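On the Revised Loan Periods at the Gurner Toy Library

Members of the Gurner Toy Library will have received notice in July that the standard loan period is to be extended from two weeks to three. As a member of long standing, and as the author of one of the submissions considered before the decision, I wish to set out my reasons for supporting the change and the reservations I continue to hold.

The former arrangement dated from a period when the library served 200 households, nearly all of them within walking distance. Membership now stands at 316, and a considerable share of families travel from Sotport, where no comparable service is available. A fortnightly return is a reasonable expectation of a person who lives around the corner. It is less reasonable for a parent with two children under school age and a bus connection that does not operate on Sunday.

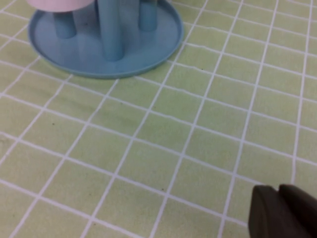 Ravindra Rawat, in his submission, argued that longer loans would leave the shelves bare during school holidays. The concern has merit. The catalogue comprises 1000 items, but demand is unevenly distributed: the ride-on vehicles and the larger construction sets are seldom in the building for more than a day, while many of the board games have not been borrowed since autumn. I would favour a shorter period for the former category, to be marked with a coloured label on the box, and no fixed period at all for the latter.

The matter of overdue charges was deferred. At present a charge of $5 applies to each late item regardless of its size or value, and a family returning a bag of wooden puzzles one day late may owe more than the puzzles cost. Awuor Nyanda has proposed that the charge be applied once per visit. I support that proposal and hope that it will be put to members before the end of the year.

Two smaller matters also warrant attention. The first is the condition of returned items – members are reminded that jigsaw pieces should be counted at home, and that batteries are to be removed before a toy is placed in the after-hours chute. The second is parking. The spaces behind the Kaijage Street hall are shared with the dental practice, whose patients have been most forbearing, and members collecting bulky items are asked to use the side lane instead.

Written comments on the charges may be left at the front desk until the end of the month.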